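Meriem Abdel Hamid
July 27, 2018

1/ ok people keep asking for our bench rules for tabletop picking so I'm typing them out fast before my ride gets here. These are house rules, NOT the standard. Go read your standard too

2/ Rule one. Write the object list before anyone powers the arm. Plain words, one line each. "red apple" is fine. "misc food" is not, I've sent that back to people more than once

3/ Rule two. Space between objects. If the fingers can't come down next to a thing without brushing its neighbor, move the neighbor. Crowded table is a different test, it gets its own sheet

4/ Rule three. Mix your shapes. One thing that stands, one that lies flat, one that rolls. Everybody loves boxes. Boxes make your numbers look great and teach you nothing
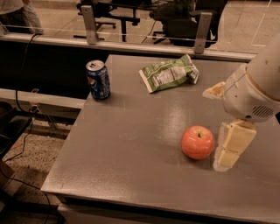
5/ Rule four: stop short, then close. Arm comes in, pauses beside the object, fingers clear on both sides, THEN you commit. On ours the pause is written into the run script so you can't skip it when your in a hurry

6/ apples are where this one pays off btw. Touch a round thing early and off it goes. Cans too, a nudge up high and they're over. With a snack bag you mostly just get a bad grip

7/ Rule five. People stay on the far side of the clear panel while the arm is live. Walking around back there, fine. Leaning over the rail to fix a bag, no. Stop the arm, fix the bag, start again. Yes every time

8/ Rule six. Cables. Anything on the floor where somebody walks gets taped or gets moved. Check it at the start of the day and again after lunch, chairs drag stuff

9/ Rule seven, glare. Shiny tabletop + overhead lights = bright patches the vision may not like. Write down which lights were on. Ostap lost most of a week in June to this at Stamport and he'd want me to say it

10/ Rule eight. A failed pick is a result. Log it. 220 runs with the misses left in beats 1,000 where someone "cleaned up" teh sheet

11/ Rule nine and last. Anybody in the room can call stop and no one asks them why until the arm is still. New people get told this first, before the wifi password

12/ that's all 9. Speed limits and force limits are a whole other thread, I'm not doing those from a phone. Ask your safety person

13/ oh and print it. Big type, on the wall by the bench. We had it in a shared folder for ages and guess who read it

Comments (4)

Mahmoud Tazi
Do you reset to the same spots each run or shuffle?

Meriem Abdel Hamid
shuffle, but write the layout down first

Urho Eskola
We do 5 a bit differently, the gate cuts power if it opens. Wouldn't trust a rule by itself.

Fadwa El Sherbiny
Stealing number 2 for our sheet. "misc food" lol, guilty

Recent from Meriem Abdel Hamid
Shojaei gripper pads, how often we swap them
What goes on a run sheet
Savus workshop notes, part 2
Labeling your stop buttons

© 2018 Toketix | Contact | Back to top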